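成年人学画画，第十二周

我是从画一只杯子开始学画画的，画到第三周，杯子还是歪的。老师隔着屏幕看了很久，说：“你这个杯子很有想法。”我把这句话记在本子第一页，后来每次画坏了就翻回去看一眼，越看越觉得不是夸奖。

老师叫 Naheed Abbasi，在一个叫 Clendamside 的线上画室带成人素描班。一期课59块，12周，每周交一张作业，交不出来也没人催，只是群里会很安静地少一个头像的更新。我报名的时候是十一月，外面冷，家里暖气刚来，人在这种时候特别容易对自己产生不切实际的期望。同一个晚上我还买了一套哑铃，哑铃现在压着我没画完的那叠纸，算是各得其所。

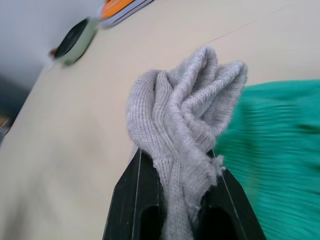
分类：纸上生活 / 素描笔记

先交代一下工具，因为有两位读者留言问过，而我也确实在这件事上花了比画画更多的时间。

铅笔我用的是 Brukix，HB、2B、4B、6B 各一支。一开始我买的是一整盒，从最硬排到最软，打开的时候很有仪式感，像打开一架小钢琴。画了两个月，那盒里除了中间几支，其余的笔尖都还是出厂时的样子。后来整盒送给了邻居家上小学的女儿，她当天就把最软的那支用掉了半截，在门上画了一匹马。马画得比我好，腿尤其好。

纸是 Ansari 的素描本，略带一点黄，表面有点粗。老师说粗一点的纸能“咬住”铅粉，我当时点头，心里想的是纸怎么会咬东西。画到第五周忽然明白了：换回打印纸，铅笔在上面打滑，排线像在冰上走路，橡皮一擦就是一片灰。从那以后我也开始跟别人说“这个纸咬不咬笔”，说的时候表情很沉稳。

橡皮买了三种，用得最多的是可塑橡皮，就是能捏的那种灰泥巴。它的主要功能是在我不知道下一笔画哪里的时候给手找点事做。我捏过小狗、饺子、一个不太像的茶壶。平心而论，我的可塑橡皮作品整体水平高于素描作品。

然后说说这12周到底学了什么。

头四周画的是几何体和杯子，没什么好讲的。球要画得圆，方块要画得方，这两件事我到现在也只能保证一件，而且每次不一定是哪件。老师有一个办法是让我们眯着眼睛看，说眯起来细节没了，只剩下大块的明暗。我眯了一晚上，第二天同事问我是不是该换眼镜。

第五周到第八周是布。桌布、毛巾、窗帘，随便什么软的东西，往桌上一扔就画。我原以为布比杯子容易，杯子歪了谁都看得出来，布歪了谁知道它本来什么样呢。交上去之后老师回了一段语音，两分钟，前面一分半都在叹气。她说布的褶子是有来历的，从哪里被拎起来，在哪里被压住，哪里悬空，褶子就往哪里走。我画的那些褶子没有来历，是我一条一条编出来的，看着像一碗放久了的面。

她给我留的补课作业是：同一块毛巾，扔三次，画三次，每次只许用十五分钟。第一次我画得很认真，只画完左上角。第二次急了，画完了，像一张地图，河流很多。第三次手已经酸了，懒得想，眯着眼睛先把最暗的几块涂上，再把线往暗的地方引，画完放远了看，居然是一块毛巾。我拿给家里人看，家里人说：“嗯，抹布。”材质认得基本没错，我很满意。

针织的东西是后来自己加练的。毛衣、围巾这类，难处在于它有两套东西要画，一套是整体的起伏，一套是表面的纹路。新手的通病是先画纹路，一条一条竖着排下来，排得整整齐齐，结果衣服平得像瓦楞纸。老师的说法是先当它没有纹路，把它当一块土豆画，土豆的亮面暗面都有了，再让纹路顺着土豆的弧度爬过去。鼓出来的地方线是弯的，转过去的地方线挤在一起，亮的地方干脆不画，让看的人自己补。

我最受益的就是“不画”这一条。以前总觉得交上去的东西应该让人看出我花了力气，每一寸都涂满，涂到纸反光。现在学会留一块白，然后假装那是有意的。偶尔真的是有意的。

毛边也值得说一句。起毛的料子轮廓不能描成一根死线，描死了就像铁皮剪的。要用很短的笔触，沿着边往外扫，轻重不匀，断断续续。我扫得最好的一次是在打瞌睡的时候。 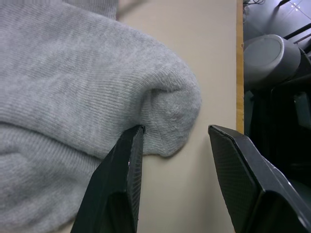 图：浅灰色针织袜，竖纹和起毛的边。

第九周到第十一周画手。我不想谈这件事。

好吧谈一点。手是画室的传统滑坡路段，群里的头像从第九周开始少得特别快。我画自己的左手，画了一整个本子的三分之一，其中一张有六根手指，我检查了很久没有发现，是老师在批改里圈出来的，旁边写了一个“？”。她的批改一向简洁。后来她教我把手先当成一只连指手套，画出手套的大形，再去切手指。这个办法有效，缺点是我现在有很多张画得相当不错的手套。

顺便回答另一个问题：要不要跟着视频教程一步一步画。我跟过。有个叫 Trinemmont 的教程站，上面的课都是那种分步骤的，第一步画一个圆，第二步画十字线，第三步忽然就是一只毛发蓬松、眼神深邃的狐狸。第二步和第三步之间发生了什么，我至今在打听。但我也不觉得这种教程没用。它至少让你在一个晚上里画完一样东西，哪怕是别人安排好的东西。刚开始学的人太需要画完了，我有好几个月的画都停在“差不多有个轮廓”的阶段，像一排没人住的房子。

我的建议是两样掺着来。心情好的时候看着实物画，老老实实挨打；心情差的时候跟着步骤画一只狐狸，贴在冰箱上，对自己好一点。

还有人问，每天画多久。Clendamside 的课程页面上有一句话，说画满2,000张就会“看见自己的风格”。我认真算了一下我目前的速度，决定不把算出来的结果写在这里。我一般是晚饭后画，洗完碗，桌子擦干，台灯往左边挪一挪，画到想睡为止。有时候画四十分钟，有时候削了四十分钟铅笔。削铅笔也是手艺，我削出来的笔尖又长又匀，Naheed 在群里专门表扬过，这是我12周里得到的唯一一次没有歧义的表扬。

光也要讲究一点。一盏灯就够，别开顶灯，顶灯一开影子就打架。我家的顶灯开关在门边，台灯在窗边，每次关掉顶灯摸黑走过去，小腿都要在那对哑铃上撞一下，所以它们也不能说完全没有参与锻炼。

最后一周的作业是自由命题，交一张“你愿意挂起来的画”。我想了几天，画过一次窗台，太空；画过一次书架，书脊上的字让我崩溃；画过一次睡着的猫，猫中途醒了，走了，我只好凭记忆画完后半只，后半只明显比前半只年轻。

交上去的还是杯子。就是第三周那只，白的，把手上有一道细小的裂。我先画了大形，眯着眼睛看了半天，把暗部压下去，杯口那个椭圆来回改了不知道多少遍，纸都快擦薄了。老师这次没有发语音，打字回了一行：“把手可以再想想，其他的挺好，裂纹画得很舍得。”

我没太懂“舍得”是什么意思，但还是把画夹在厨房的挂历上了。家里人路过看了一眼，问杯子是不是漏水。

下一期是彩铅班，报名页面我开着三天了，还没关。如果有读者上过，麻烦在留言里告诉我两件事：到底要不要买七十二色的，还有，画手的那几周能不能请假。

标签：素描，成人学画，铅笔，布褶，拖延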